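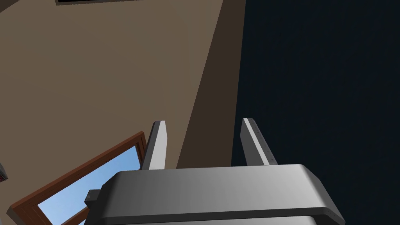
When the gripper says "closed" and it is not

The company Stamero has its software office in Leltthorpe, above a bicycle shop. The team there teaches a two-armed robot to do small jobs in a simulated kitchen, before the same program is allowed on the real machine in Pritoslow. In April they stopped all the work for 16 days. I went to ask the lead engineer why.

"We had a fault which was hiding very well," she told me, and she put tea on the table before she continued. "The program asked the gripper, are you closed? The gripper answered yes. But the fingers were still open, and the arm went away to do the next step."

In the simulation this costs nothing. A dish stays on the counter, the arm carries air, and the run is marked as finished. The team had started a series of 500 runs during the night, and in the morning the report looked very good. Too good, she said. A colleague opened the recordings only for the reason that he wanted a nice one for a presentation.

"He called me and said, please come, it is moving nothing. I thought he had opened the wrong file."

They then checked 100 of the recordings by eye, which took them until the evening. The false answer appeared in 5 of them, always after the wrist had made a large turn. The cause was an old value. The program read the finger position from before the turn and did not ask again.

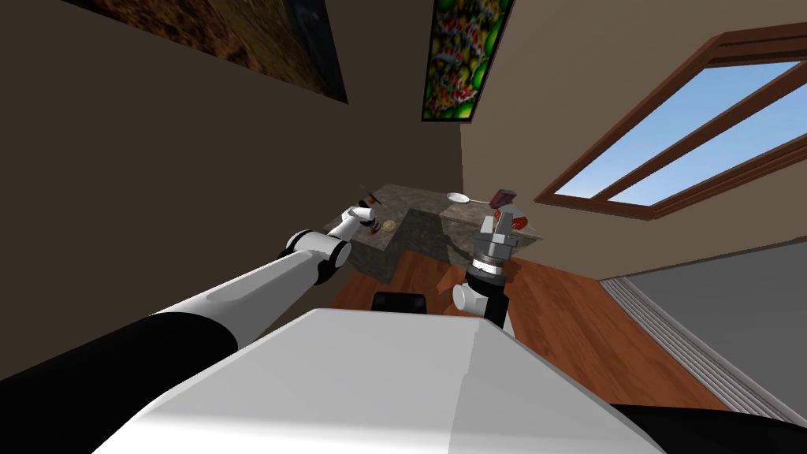
The simulated kitchen, with both arms at the stone counter.

I asked if it was really a safety matter, when no real object had fallen. She was quiet for a moment.

"For me, yes. The same code was planned for Pritoslow in the next week. There the robot works near people. If it believes that it holds a knife and it does not hold it, or the opposite, then I do not know where the knife is. I do not want to learn this from an accident report."

The control module was bought from Sisodia, a small supplier, and at first each side believed that the mistake belonged to the other. She does not like to speak much about these days. "We wrote some letters which were not so friendly. Later we sat together on one call and found it in the afternoon."

Now the program must read the finger position two times after every turn of the wrist, and if the two answers are different, both arms stop. This makes each run slower, and some people in the company have complained. She has also made a rule that a person watches a part of the recordings every morning, including when the report is good.

The real robot in Pritoslow is still waiting for the new version. She would not give me a date.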